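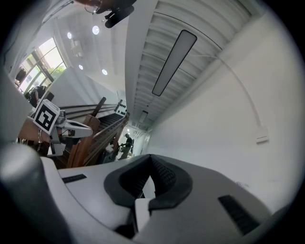 I love a pointed arch, and I think every small town should be building them again. Walk down the main street in Brestonau and you pass flat lintel after flat lintel, all fine, all forgettable. Then you reach the old Colitz market hall, and your head tips back before you've decided to look! The shape is so simple. Two sides lean toward each other and meet at a point, the way the two black pads do in the photo, with a narrow bright opening between them. Your eye goes straight to the light. A doorway can do that too, for no more than the price of a little extra care at the drawing stage.

I've heard the objections. Pointed arches are for churches, they look old, they waste space up top. Well, the hall has 12 of them and it sells onions and school shoes. When the Herrero library opened in September with plain square doors, I went in happy (new library!) and came out a bit sad. It has 310 seats and lovely lamps, and I couldn't tell you a thing about the entrance.

So here's my plea to whoever draws up the Grindetti bus station: give us one. Just one, over the main door, tall and a little too grand for the job — I'd miss my bus to stand under it.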